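Teleop vs. hand guiding for shelf work, what's working for you?
Tedarside Robot Builders Forum > Teaching and Demonstrations

marl_hooper
Posted 2019-11-03

Hi everyone, long post coming, so get a coffee first! I've been teaching our humanoid to put things away on a cubby shelf, mostly apples and a bowl, nothing fancy.

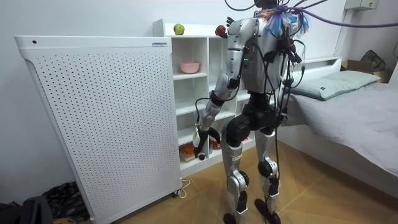

I started in October by moving the arms by hand. You know the drill: put the joints in soft mode, take hold of the wrist, walk it to the shelf and close the fingers. I got 13 demonstrations that way before my shoulders gave up, and when I played them back they were lovely on the top of the shelf and just awful in the lower cubbies. The elbow kept wanting to go wide and knock the divider.

So I switched to driving it remotely with the Kuvitz gloves, and now I have 532 episodes and a whole new set of problems. My motions are jerky, I stop and think in the middle of a reach, and I'm pretty sure the policy is learning to stop and think too (it hovers in front of a cubby like somebody staring into the fridge). Do I throw the hand-guided ones out? Mix them? Start over? I'd love to hear from anybody who has done low shelves in particular.

pell_and_pine
Welcome to the club, Marl! I had the hovering too, and in my case it was all me. What helped was doing the reach once or twice with no recording, just to warm up, and then recording only when I already knew where I was going. I also trimmed the pauses at the start and the end of every episode. Don't trim the ones in the middle, or you'll get a jump in the joint positions and the arm will twitch right at that spot.

I'd keep the hand-guided ones, by the way. They're smooth, and smooth is hard to come by.

Dean Sowerby
I'm going to disagree with Pine on that last bit, in a friendly way. When you guide an arm by hand, your own body is standing right there next to it, and if you record camera images at the same time then your sleeves and hands are in every one of them. Come run time, there's no person in the picture and the policy has never seen that. I spent most of a month at Tindall chasing this on a drawer task. We kept the joint paths, replayed them on the robot with everybody standing back, and recorded the images during the replay. If Marl can do that, fine, keep them. If not, I'd drop them without a second thought.

pell_and_pine
Okay, that's fair, Dean, I forgot about the cameras. Mine was joint angles only back then. Replay is a good idea as long as you put the apple back in the same spot each time, and an apple loves to roll.

tunnelvision_kay
Bit of tape on the shelf, mark the spot, done. :)

On the elbow going wide: are you mapping only the hand, or the whole arm? With hand-only mapping the solver picks whatever elbow it likes, and low cubbies are where it likes the silly ones. I strapped an extra tracker above my own elbow and used it as a gentle hint, with a small weight. Took an evening to set up, most of it hunting for a strap. I also sit on a low stool for the bottom row so my arm is doing more or less what the robot's arm has to do.

marl_hooper
Hand only! Oh, that explains a lot. I've been standing up the whole time too and reaching down at my knees like I'm tying a shoe. Stool it is.

Dean, were your replays at full speed?

Dean Sowerby
Half speed the first time through, with a hand on the stop button, then full. Watch your cables on the low reaches. Anything looping off the forearm will find a divider to catch on sooner or later, and a snag ruins a perfectly good take.

clotlow_ben
I'd push back a little on collecting more and more. I went up to 711 episodes on a table clearing job and the last couple hundred did nothing I could measure. Then I sat down and recorded 16 where I started from a bad place on purpose (hand too low, wrist turned, fingers already touching the edge) and recovered from it. Those helped more than anything else I did all summer.

tunnelvision_kay
Ben, I don't doubt it for a table, but I'd still want plenty of plain ones for every cubby. A shelf is a lot less forgiving about where you come in from.

marl_hooper
You're all wonderful, thank you. Plan for this week is the elbow tracker, the stool, replaying the hand-guided paths for the top of the shelf only, and then a batch of Ben's bad starts on the bottom row. Kay, what weight did you end up with on the elbow hint?

tunnelvision_kay
A tenth of the hand weight. Go lower if the wrist starts to drift.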